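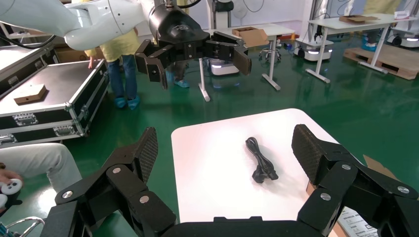
What does a police dispatcher do?

When I was eight, I thought that if you called 911, a police officer picked up the phone in the front seat of a car. I pictured him eating a sandwich with one hand and driving with the other. Nope! The person who answers is called a dispatcher, and I got to spend a morning next to one in our county. Her name is Britta Teuber and she has a headset, two keyboards and a very squeaky chair.

The first thing Britta asks is, "Where are you?" I figured she'd start with "What's wrong?" but she wants the place first. If the phone cuts out after that, she still knows where to send someone.

Then she asks what happened, and she types while you talk. Her typing pops up on a screen in the patrol car, so an officer can be driving to you while you're still on the line. That's why she might keep asking questions - it doesn't slow anybody down.

So what about a missing kid? Say a boy leaves for his friend's house and doesn't show up. Britta asks the grown-up things like these:

What is he wearing?
How tall is he?
Where was he last seen, and when?
Where does he like to go?

She told me that last one is her favorite. Kids are often found someplace they love, like a creek or a cousin's backyard (or asleep under their own bed, which has happened to her 2 times).

Officers look around the house first, even in closets. Others drive the streets nearby and knock on doors. Sometimes the police ask the whole town to keep an eye out, and they tell everybody when the kid is safe so people can stop looking.

What can you do? Learn your address by heart. I still remember mine from when I was little - 314 Tiedemann Road - because my grandma made me sing it in the bathtub. Learn a parent's phone number too.

And if you ever call 911 by accident, don't hang up! Stay on and say, "Sorry, it was a mistake." Britta won't be mad. She just wants to hear that you're okay.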